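Section 4. Running the sewing trial

By now you've read my long grumble about laundry folders and floor mops, and you know where I stand: machines are fine at one motion and hopeless at chores made of ten small ones. Sewing is the best chore I know for proving it, so this section of the Soletley guide walks you through a stitching trial, start to finish. I wrote it at the Prelstead bench in January and I've tidied it up twice - sorry if the step numbers in your printout are off!

Before you start: power down both arms and load the Wuisan profile. Leave the speed cap at 23 percent. (I know. It's slow. Leave it.)

1. Home the arms and wait for the second beep.

2. Bring the needle in with one instrument and keep the other one clear of the thread. Check the angle on screen before you push.

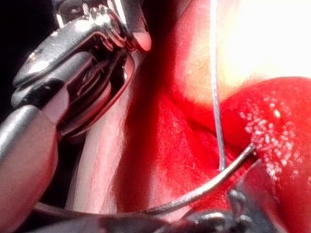
Fig. 4-1. Curved needle at the tissue, thread hanging from above.

3. Push along the curve of the needle. If you push straight, you'll tear the hole wider, and I've done it more often than I'd like to admit.

4. Let go, regrip on the far side, and pull through gently.

Caution: never swap grips while the thread is tight. Stop, back off 2 mm, then swap.

5. Tie off and trim. In auto mode the software gets up to 63 seconds per knot before it gives up and hands control back to you. 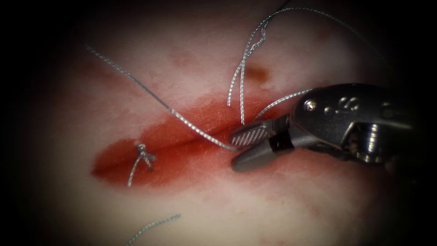
Loose thread is where auto mode falls apart, if you ask me. A person sewing on a button flicks the slack out of the way without a thought, and the planner has to work out where every loop went. So when it stalls, take over by hand, clear the slack, and log the stall as code 298. Please do log it, even the silly short ones - the Stescombe build gets tuned from those logs.

Note: a takeover still counts as a finished stitch, but mark it "assisted" on the sheet.

6. Park the arms before you reach in for anything.

Can it do your mending yet? No, and I wouldn't trust it with my socks. Cleaning the jaws is covered in Section 5.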